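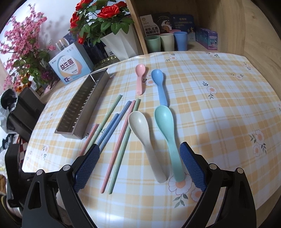 The Andrade bench says the wheat-straw pieces ought to be sorted by length, since color fades and length doesn't. I've written that down because it was a fair remark and came over the partition before I'd even got my coffee, but I don't agree with it, and I'll try to explain why while it's fresh.

November, 9:40 in the morning. Cutlery storage, the Vevia set.

The Vevia set is the pastel one: spoons in several sizes, chopsticks to go with them, pink and light blue and green and a creamy white. I'm fond of it, I admit. It looks like something you'd take to a picnic, and it goes so nicely with the daisy tablecloth that I've given up putting the plain gray cloth back on (sorry to whoever keeps folding the gray one and leaving it on my chair, I do see it!). The question on the table is the same one we had with the Dondari set in the spring: where does everything live between meals, and can a tired person put it all away after supper without thinking?

Length sorting works beautifully on paper. In the hand it's a nuisance. You pick up a spoon, you have to hold it against another spoon to know which it is, and by then you might as well have put it anywhere. With color you know before you've picked it up. The trouble is the chopsticks, where color is the whole business of making a pair, and where a short pink and a long pink will look like partners until you try to eat noodles with them. So perhaps the Andrade people are half right: color for spoons, color and then length for chopsticks. I'll put that on the card for the drawer and see if anyone can follow it.

On the holders. The steel one is a handsome thing, and it takes up very little counter. My complaint is that everything stands up in a bunch, and the small spoons sink down among the tall handles so that you go fishing for them. I do like the slots. Anything that lets a bit of air through is welcome with spoons that get put away in a hurry, as mine always are.

The long dark tray is slower to fill and much nicer to take from. Spoons can nest, bowl in bowl, and that saves more room than I'd expected.

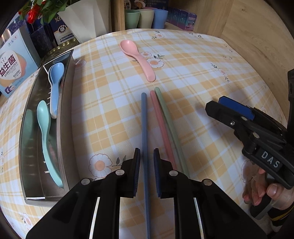

Do the chopsticks go in the same tray as the spoons? They can, provided the chopsticks go in first along one wall and the spoons are laid beside them, all facing the same way.

I'd still rather give them a tray of their own if the drawer is wide enough. Mine at home isn't, and I suspect most aren't. The Turkelance drawer liner we have in the cupboard is cut to 264 mm, and the narrow divider that came with it leaves a channel of 70 mm, quite enough for chopsticks and a bit mean for soup spoons. Worth trying the divider the other way around before anybody orders another.

Left to do: write out the card. Find the second divider (it was on the windowsill behind the tea tins last I knew). Ask the Dondari bench if they kept their notes on nesting, as I remember them being good on whether the bottom spoon ever gets used. At home mine doesn't, and I keep washing the same top one over and over.

Tablecloth stays on for the afternoon, please.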